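Dicas da oficina: quando o braço larga a peça (ou não a larga)

Já vos tinha prometido esta página há tempos, mas só agora tive vontade de escrever sobre o assunto, porque a asneira foi minha e ainda me custa um bocadinho. Foi a 30 de março, eu estava sozinha na oficina, com os dois braços a repetir o exercício dos cubos, e um deles fechou a pinça em cima da do vizinho. Ouvi um estalo seco, o programa parou e apareceu o erro 407 no ecrã. Fiquei a olhar para aquilo com a caneca na mão!

O manual diz apenas "perda de referência", e a Raquel Simões, que me atura ao telefone desde que montei isto, mandou-me logo afastar as mãos e carregar na paragem de emergência antes de mexer fosse no que fosse. Parece óbvio, eu sei. Mas eu já ia com os dedos direitinhos à pinça para a desencravar, e um braço parado por erro pode continuar com força nos motores.

Portanto, primeira dica: o botão de paragem fica ao alcance da mão com que NÃO seguram o computador portátil. O meu estava atrás do monitor (vergonha). Agora está preso à borda da bancada com dois parafusos e fita vermelha à volta, e até o Salvador Falcão, que só cá vem buscar berbequins emprestados, sabe onde é.

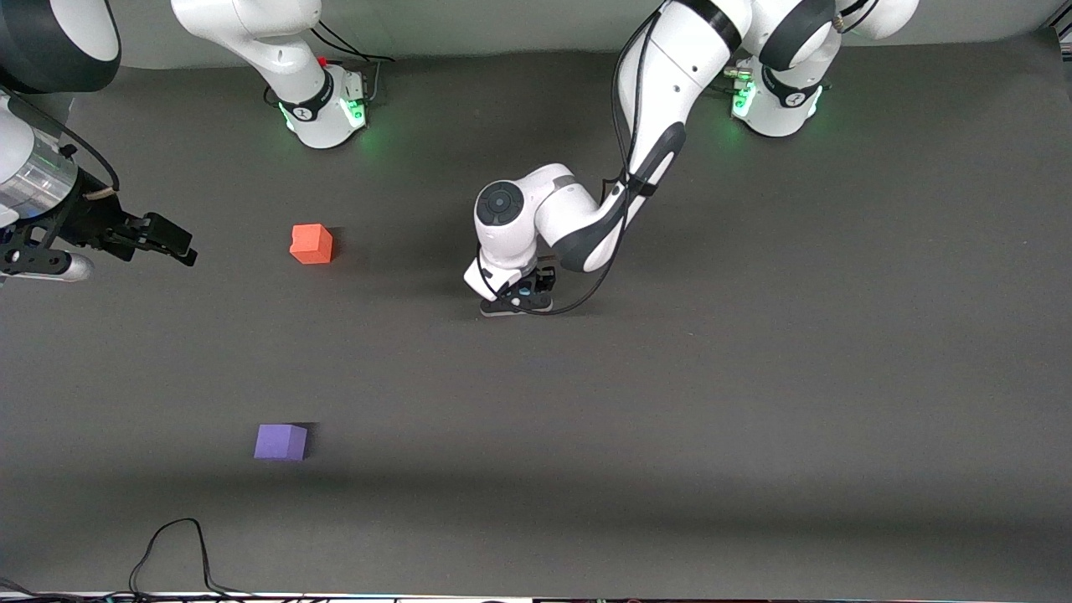

A segunda dica é sobre cabos, e foi aí que encontrei a causa. O cabo da pinça tinha ficado curto demais numa das voltas, e quando o braço esticava, puxava a ficha e perdia o sinal por um instante. Deixem folga! Eu levo o braço à mão, com a corrente desligada, até à posição mais esticada que ele vai usar, e só depois prendo o cabo. Uso abraçadeiras de velcro das largas, que comprei na drogaria Cunha - as de plástico apertam demais e mordem o isolamento.

Terceira: depois de uma pancada, nada de arrancar logo à velocidade normal. Faço cerca de 2000 passos em modo lento, sem peças na mesa, e vou ouvindo. Um ruído de areia na junta quer dizer desmontar, e ponto final. A seguir volto a pôr um cubo, depois outro, e repito tudo 3 vezes. Os cubos macios são óptimos para isto, já agora, perdoam uma pega torta e não riscam os dedos da pinça.

E uma coisa pequenina que me esquecia: marquem na bancada, com fita de pintor, a zona onde os dois braços se podem cruzar. No programa, só um de cada vez tem licença para lá entrar. Eu não tinha isso feito e foi o que transformou um cabo mal preso numa pancada a sério.

A pinça nova chegou em maio. A velha está na gaveta dos parafusos, com um dedo empenado, à espera que a Zulmira Leitão me diga se dá para endireitar no torno dela.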